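Greren shared workshop
Pre-use inspection: hand-held gripper, foam finger version
Checklist revision 3
Date of inspection: July 13, 2026

Scope: gripper body, finger pad, hand-held use at the bench. The bench arm has its own sheet. Mark each line OK, FIX or N/A. Anything marked FIX stays open until the line is checked again.

1. Body and printed parts

1.1 Shell free of cracks at the screw bosses. OK
Comment: one boss was drilled out and refilled at the last rebuild. No movement under thumb pressure.

1.2 Edges of finger opening deburred. OK
Comment: run a cotton bud round the rim. If it snags, sand again with 400 grit.

1.3 Shell screws present and seated. FIX
Comment: one screw turns without biting. Replace the insert. Do not fit a longer screw, it will foul the linkage.

1.4 Slot below the finger clear of dust and foam crumbs. OK

2. Finger pad

2.1 Foam whole, no tears at the root. OK
Comment: look down inside the opening with a torch. Tears start there and do not show at the tip.

2.2 Pad returns to shape after being pressed against the table. OK
Comment: press, hold, release. A pad that keeps its bend is scrap.

2.3 Adhesive sound along the full length. OK
Comment: Kalton tape, second roll. The first roll let go at the lower end and has been thrown out.

2.4 Pad clean. FIX
Comment: grey marks on one face. Wipe with a damp cloth and leave to dry out of the tool. No solvent.

3. Trigger and linkage

3.1 Trigger travels its full range without sticking. OK

3.2 Return spring closes the trigger fully from any point. OK
Comment: slow over the last part of the travel. Acceptable, but note it if it gets worse.

3.3 Pivot pins retained both ends. OK
Comment: Vandenberghe clips, fitted with the open side facing the handle.

3.4 Full cycles by hand without a fault: 100 required. OK
Comment: the previous inspection stopped at 85 with a slipped clip. Clip renewed.

4. Work area

4.1 Tabletop dry and free of swarf. OK

4.2 Walkway behind the user clear, chairs pushed in. FIX
Comment: carried over from October. Mark the floor with tape.

4.3 Lighting on over the table. OK
Comment: glare off the varnish makes the pad edge hard to judge. Use a matt cloth for fine work.

4.4 Loose sleeves, lanyards and cables kept away from the linkage. OK 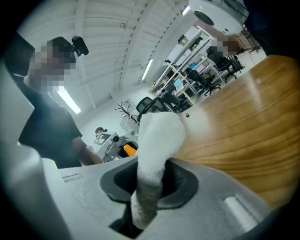
Item 2.2. Foam finger at the table edge, tool held by hand.

5. Before putting away

5.1 Pad unloaded, nothing resting on the finger. OK

5.2 Tool stored in the Hisell case, finger uppermost. OK
Comment: the case foam needs cutting back on one side. It rubs the shell.

5.3 Spare pads bagged and dated. N/A
Comment: no spares in stock. Cut the next batch from the same sheet.

Open items: 1.3, 2.4, 4.2
Result: fit for light bench use. No loads with sharp edges until 1.3 is closed.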